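How Do You Teach a Robot to Pack a Lunch Tray?

by Hwa-young So
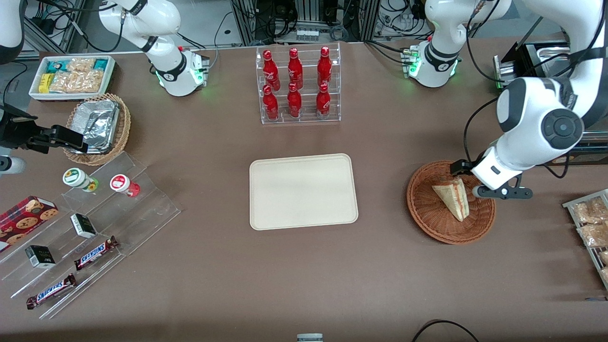 Two robot arms, an empty tray, lots of snacks. The gripper on the right is down by a wrapped sandwich.

Quick question. How did YOU learn to set the table? Somebody probably showed you. Maybe they put their hand over yours and moved it. Fork here, cup there. Robots can learn that way too. Sort of.

Meet Huleo. Huleo has two arms and no idea what lunch is. It doesn't get hungry. It doesn't know a sandwich is squishy. So a person has to show it, and there are two main ways.

Way 1: By hand
You grab the robot's arm and move it yourself. The motors go soft so it doesn't fight you. Down to the basket, squeeze, up, over to the tray, let go. The robot remembers how every joint bent along the way. Good for short jobs. Tiring for long ones – robot arms are heavy!

Way 2: By remote control
You stand away from the robot and hold a pair of controls. Move your left hand, the robot's left arm moves. Close your fingers, the gripper closes. Kind of like a video game but slower, and you can't respawn the sandwich. The controls we use are called Brudik. Everybody is bad at them for the first day.

Left or right?
Look at the photo again. The arm on the right side is the robot's LEFT arm. Huleo is facing you, like a friend across the table. Mixes people up all the time.

What does the robot save?
Two things, over and over, many times a second:
What the cameras saw
What the arms did

Later a computer program looks at all of it and hunts for patterns. When the sandwich is here, the arm goes there. When the fingers are around it, squeeze. Nobody types in "sandwich." It has to work it out from examples.

How many examples?
A lot. One time is not enough, becuase the sandwich won't be in the same spot tomorrow. For the lunch tray job we started with 50 tries. Not great. Then 225. Better. We're at 421 now, and the plan is 1325.

And some things are just hard. A bottle is tall and can tip. A candy bar is small and flat. Foil packages are crumply and every one has a different shape. So each kind of food needs it's own practice.

Try it at home
You need a friend, a scarf, a plate and three snacks. Friend wears the scarf as a blindfold and is the robot. You stand behind and gently move their arm to put one snack on the plate. That's Way 1. Now hands off – use only words. "Left. More left. Down. Grab." Which was faster? Swap and go again. Then eat the snacks.

Words to know
Gripper: a robot's hand. The one on the right in the photo has two fingers.
Joint: a place where the arm bends, like your elbow.
Demonstration: one full try that the robot learns from.

Next up: what happens when the robot drops something.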